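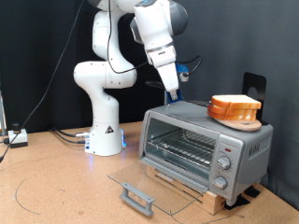 Figura 3. Horno tostador de sobremesa con la puerta abatida y la rejilla a la vista, sobre un taco de madera clara.

Bianca Căpraru
Julio
Última actualización: julio, 19:00

4. El horno pequeño como objeto doméstico

4.1. La puerta que baja

De todos los aparatos que recogimos en el inventario de Prarncombe, el horno tostador es el que más conversación generó, y con diferencia. Las personas entrevistadas hablaban de la nevera con indiferencia y del microondas con cierta resignación, pero al llegar al horno pequeño se enderezaban en la silla y empezaban a contar. Pan del día anterior, medio boniato, las croquetas que sobraron, un gratinado para una sola persona. Es un electrodoméstico modesto y, a la vez, extraordinariamente rico para quien estudia cómo se organiza una cocina.

El modelo de la figura 3 reúne casi todos los rasgos que nos interesan: cuerpo gris plateado de acabado cepillado, tapa plana, puerta de vidrio que se abre hacia abajo y una columna de mandos a la derecha. La puerta merece un comentario aparte. Al abatirse ocupa una franja de la mesa por delante del aparato, y esa franja (que en las fichas llamamos «zona de respeto») tiene que estar libre cada vez que se cocina. En las 22 viviendas visitadas encontramos soluciones muy distintas para conseguirlo. Hay quien deja siempre despejado el trozo de encimera; hay quien coloca allí la tabla de cortar y la retira con un solo movimiento, tan ensayado que ya ni se percibe como un paso de la receta. Una informante de Trastport llegó a dibujarnos el recorrido completo de su tabla a lo largo de una cena, ¡con flechas!

La zona de respeto no figura en ningún plano de cocina de los que consultamos. Los planos reservan un rectángulo para la planta del aparato cerrado y nada más, de modo que la puerta abierta invade siempre un espacio asignado a otra cosa. Nos parece un hallazgo precioso, y volveremos a él en la sección 6 al tratar los cajones.

4.2. La altura

El segundo rasgo es el alzado. El horno de la figura descansa sobre un bloque de madera clara que lo separa del tablero, de tono marrón claro y textura de corcho. Los suplementos de este tipo aparecieron en nuestras visitas con una frecuencia que no esperábamos, y son de una variedad deliciosa: tacos, baldosas, un cajón vuelto del revés, dos guías telefónicas forradas. Ninguno venía con el aparato.

Las razones que dan los usuarios se agrupan mal. Unos hablan de proteger la superficie, otros de la espalda, otros de la limpieza de las migas que se meten debajo. Varios no recordaban cuándo habían puesto el suplemento y se sorprendieron al verlo señalado en nuestra ficha. Lo cierto es que unos centímetros modifican bastante la relación con la rejilla: se ve mejor el fondo y la mano entra más horizontal. También sube el borde de la puerta abatida, que deja de estar al ras de la encimera y pasa a funcionar en muchas casas como una repisa improvisada. Lo desaconsejamos en la guía práctica del anexo, pero como conducta nos fascina, y la hemos codificado por separado en todas las transcripciones.

En una versión anterior de este trabajo clasificábamos los suplementos por material. Iordache propuso hacerlo por permanencia, y el cambio mejoró mucho el análisis. Un taco cortado a medida indica que el horno ya tiene sitio fijo. Una pila de revistas indica que todavía se está negociando, a veces desde hace años.

4.3. Los mandos

La columna de control de la figura 3 es de las más sencillas de la muestra: un piloto rojo en la parte alta y, por debajo, dos mandos redondos plateados. Poca cosa, y sin embargo aquí es donde las entrevistas se vuelven más ricas. Las personas que cocinan con un horno de mandos giratorios casi nunca nos dieron temperaturas. Nos dieron posiciones: «a las dos», «un poco antes de arriba», «donde está la rayita gastada». Pedimos a las participantes que marcaran con un lápiz sobre un papel el punto de giro que usan para tostar pan, y lo hicieron sin mirar el aparato, con una seguridad envidiable.

El piloto cumple una función social además de técnica. En las casas compartidas es lo primero que se mira al entrar en la cocina, y media docena de informantes describieron discusiones enteras originadas por esa luz. En la colección Dolten, que nos sirve de comparación histórica, los hornos pequeños más antiguos carecen de indicador, y las notas domésticas que los acompañan están llenas de avisos pegados en la pared.

4.4. La rejilla

Queda la rejilla, que es para nosotros el verdadero centro del objeto. Su superficie manda sobre lo que se cocina: decide cuántas rebanadas, qué fuente cabe, si la pizza hay que cortarla antes. Las participantes la midieron espontáneamente con alimentos, nunca con una regla. «Caben cuatro tostadas si son del pan cuadrado» es una frase que, con pequeñas variantes, se repite por todo el corpus.

Observamos además que la rejilla se guarda siempre dentro del horno, incluso cuando se acaba de fregar. La bandeja, en cambio, viaja mucho: la encontramos en escurridores, encima de la nevera, debajo del fregadero y, en un caso memorable, sosteniendo macetas de albahaca. Esta diferencia entre la pieza que se queda y la que circula es la base de la tipología que presentamos a continuación.

Secciones relacionadas
3. Método de visita y ficha de inventario
5. Piezas que se quedan y piezas que circulan
6. Cajones, puertas y espacio prestado
Anexo B. Guía práctica para cocinas pequeñas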